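Hurnora Homes
Home | Our flats | Work with us | Contact
Work with us > Housekeeper / living room stylist, part time

Hello! I'm Candela Tejada and I look after the furnished lets at Hurnora, and I'm hunting for somebody who likes making a sitting room look its best. Not interior design as such (we already have the furniture, heaps of it) but the plumping, polishing, straightening and putting back that has to happen between one set of guests and the next. Since May we've taken on the big flats at Clurkau House, I've been doing a good half of the rooms myself in the evenings, and I can't keep it up.

If you've seen our other places you'll know they are mostly plain and pale. Clurkau House is a different animal. The owner loves old-fashioned, grand furniture and so, I have to admit, do I. Think scrolls, curved legs, gold bits, patterned everything. It is gorgeous when it's been looked after and a bit sad when it hasn't, and guests who book those flats notice. They write to me about cushions!

So, the job. You'd have one flat at a time and you'd start in the living room, as that's what people walk straight into. The sofa in the first flat is a long one in beige and gold damask with a brownish flower pattern, three big cushions along the back and little ones in the same cloth. The middle back cushion comes up to a peak and I like it to stay in the middle, please. The coffee table is dark, glossy and shows every fingerprint going, with a gold garland looped along the front that needs a soft dry brush and a bit of patience. No spray polish on the gold, ever. I'll give you the right cloths.

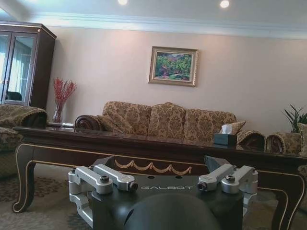
What you'd be doing

Cushions out, seat brushed down, cushions back and squared up. The small ones go at the ends, one left and one right.

Table top wiped and buffed until it gives you the room back. Then down the legs, following the curve, and round the gold trim with the brush.

Carved wood on the sofa arms dusted properly, right into the scrolls. A clean make-up brush is brilliant for this and I keep a jar of them in the cupboard.

Tissue box topped up and put back on the right of the table with one tissue standing up. Yes, I'm that person.

Floors, windowsills, lamps, and a quick look under the sofa for socks, chargers and small toys. Anything you find goes in a bag with the flat name on it and comes back to the office.

A short note to me if something is wobbly, chipped, stained or missing. I'd much sooner hear it from you on the day than from a guest a week later.

Beds and bathrooms are done by Clumar, the laundry and cleaning firm, so you won't be scrubbing loos. You may cross paths with their team on the stairs and they're a friendly lot.

Who I'm after

You don't need a certificate. If you've worked in a hotel, a shop with nice displays, a care home or just kept your nan's front room in order, that all counts with me. You do need to be gentle with fabric and wood, able to shift a heavy cushion, and all right working on your own with the radio on. Being on time matters, as the gap between check-out and check-in is short.

The number 58 bus stops outside and there's a place to lock a bike in the yard. Sorry, there is no parking.

Pay and hours

It's £600 a month for three mornings a week, the same three every week once we've agreed them. There's a one-off £300 after your first three months if we both want to carry on. Tea, coffee and decent biscuits are on us.

How to apply

Please don't send a long CV. Write me a few lines about yourself and tell me about a room you've looked after, or one you'd love to get your hands on. Email is best, using the form on the Contact page, or drop a note through the door at Hurnora, 158 Priedītis Row. The closing date is 21/06/2018 and I'll ring everybody back, even if it's a no.

If I like the sound of you, you'll come in for a paid trial morning with me and Oğuzhan Gündoğdu. He does our repairs and upholstery and knows far more than I do about getting marks out of damask, so bring your questions. Wear something comfy, as you'll be on your knees by the table legs for some of it.

Candela x

Back to all vacancies
Flats to let | Short stays | For owners | Privacy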